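Skivano Label Printer — Set-up Guide for Shared Stockrooms

Section 4: Loading the roll and printing the first labels

Before you begin this section, the printer must be connected to the power and to your network, as explained in Section 3. If the front light is still orange, go back and finish that part first. It is not possible to load a new label size while the light is orange.

You will need one roll of shelf labels, the short cleaning stick from the accessory bag, and the stock list on your computer.

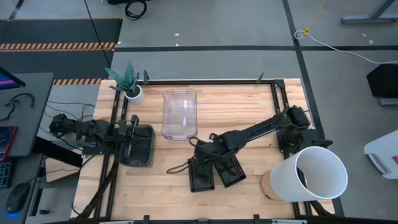 Wutcombe Stores — Equipment and Supplies Team

4.1 Opening the cover

1. Press the two side buttons at the same time and lift the cover until it stays open by itself.
2. Remove the piece of orange foam from inside. Keep it, you will need it if the printer is sent for repair.
3. Look at the small roller in front. Clean it with the stick if there is dust.

Caution: The print head is the thin strip under the cover. Do not touch it with the fingers or with a metal tool. After printing a long job it can be hot, so wait a few minutes before you open the cover again.

4.2 Loading the roll

1. Push the two roll holders apart. They move together, so you need to push only one.
2. Place the roll so that the labels come from the top and the printed side will face up.
3. Let the holders close slowly on the roll. Do not press them more. If they are too tight, the labels will come out at an angle.
4. Pull the end of the labels under the guide and over the roller, until it comes out of the printer by the length of one label.
5. Close the cover and push on both sides. There must be two clicks.
6. Press Feed once. The printer moves the paper forward and stops at the next gap.

Note: If the printer does not stop at the gap but continues to push out labels, the sensor was not set. Hold Feed for 4 seconds and release it. The printer will measure the labels and stop alone.

4.3 Choosing the label size

The printer comes with the Veltus driver already set to the wide address label. For shelves and containers we use the 50 mm label, so this must be changed one time on every computer.

1. Open the printer settings and choose Paper.
2. In the list of sizes, choose "Shelf 50". If you don't see it, click Update List and wait.
3. Set Darkness to the middle position.
4. Click Save — closing the window with the cross does not keep the change.
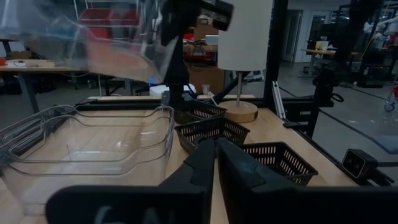 After saving, the name of the new size should be shown in the main window of the driver. If it still shows the address label, restart the computer and look again before you repeat the steps. Two of our older computers needed this restart every time the driver was updated in January, and it was not a fault of the printer.

4.4 Printing a test label

1. Open the stock list and select the first line only.
2. Choose Print, then Test. The test label has a border, the item name and a bar code.
3. Check that the border is complete on all four sides.
4. Scan the bar code with the hand scanner. The item name must appear on the screen.

If the left side of the border is missing, the roll is not in the center of the holders. If the print is pale, raise Darkness by one step. If the scanner does not read the code although it looks good, wipe the label with a dry cloth and try once more.

4.5 Placing labels so that they stay
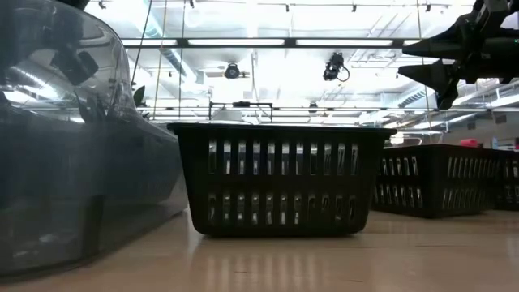

Written by Ilona Szabó, checked by Gaetano Caputo

Labels need a clean, flat and dry surface. Wipe the place with the alcohol cloth and wait until it is dry, then press the label from the middle to the ends. Leave it for 20 minutes before you put the container back on a cold shelf.

Caution: Do not place a new label over an old one. The scanner may read the edge of the old code, and the item will be booked wrongly.

For rough surfaces use the strong labels from Antunes, order code 892. They fit the same holders, but you must repeat step 6 of part 4.2 after you change the roll.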